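Notitz: Datensammlung zu Einkaufs- und Merkzetteln
Datenblatt, Version 2

Kurzbeschreibung
Notitz ist eine Sammlung von 2.316 abgeschriebenen Merkzetteln in deutscher Sprache. Die Zettel wurden von 79 Haushalten in Dedlow und Inder gespendet. Jeder Zettel liegt als einfacher Text vor, dazu kommt eine Zeile mit Angaben zu Schreibgerät, Papier und Anlass, soweit diese bekannt sind. Die Bilder der Zettel selbst geben wir nicht weiter, da man an einer Handschrift eine Person erkennen kann.

Wofür die Daten gedacht sind
Die Sammlung ist für Arbeiten über Abkürzungen, Rechtschreibung im Alltag und Mengenangaben gemacht. Wer zum Beispiel wissen möchte, wie oft „Pck.“ neben „Päckchen“ steht, findet dazu genügend Material. Für Aussagen über das Kaufverhalten ist sie nicht geeignet: Ein Zettel sagt, was jemand kaufen wollte, und mehr sagt er nicht.

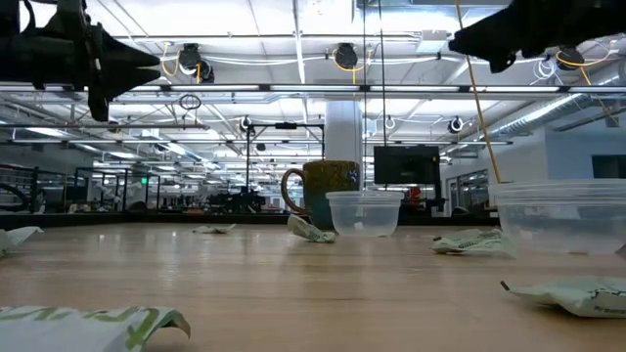 Aufbau der Dateien
zettel.csv enthält eine Zeile pro Zettel, mit den Spalten id, haushalt, text, papier, stift und anlass.
posten.csv enthält eine Zeile pro Eintrag auf dem Zettel, mit den Spalten id, nr, wortlaut, normalform und menge.
Beide Dateien sind in UTF-8 gespeichert. Das Trennzeichen ist das Semikolon, weil in den Einträgen sehr viele Kommas vorkommen. Leere Felder bedeuten „unbekannt“. Durchgestrichene Wörter stehen in eckigen Klammern, unleserliche Stellen sind mit drei Fragezeichen markiert.

Normalform
Bei 579 Zetteln wurde die Normalform von zwei Personen unabhängig eingetragen, bei den übrigen von einer. Im Feld wortlaut wird nichts verbessert, auch offensichtliche Fehler bleiben stehen („Brokoli“, „Jogurth“). Markennamen werden in der Normalform durch die Warengruppe ersetzt, und Knabbereien jeder Art heißen einheitlich „Snack“. 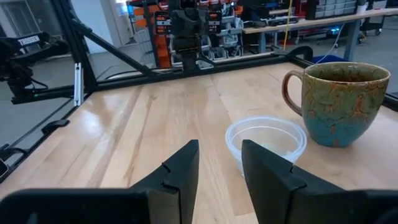 Offene Kunststoffschüssel auf hellem Holztisch.

Bekannte Probleme
Die Haushaltsnummern aus Inder beginnen in der ersten Version bei null, jetzt bei eins. Bitte mischen Sie die Versionen nicht. Das Feld anlass ist ungleichmäßig ausgefüllt und sollte nicht für Statistiken benutzt werden.

Kontakt und Stand
Pflege der Daten: Atieno Nyanda, Projekt Mosoti. Stand: 4. Juli 2018. Korrekturen, die bis August bei uns ankommen, werden in die nächste Version aufgenommen. Bitte geben Sie dabei immer die id des Zettels an.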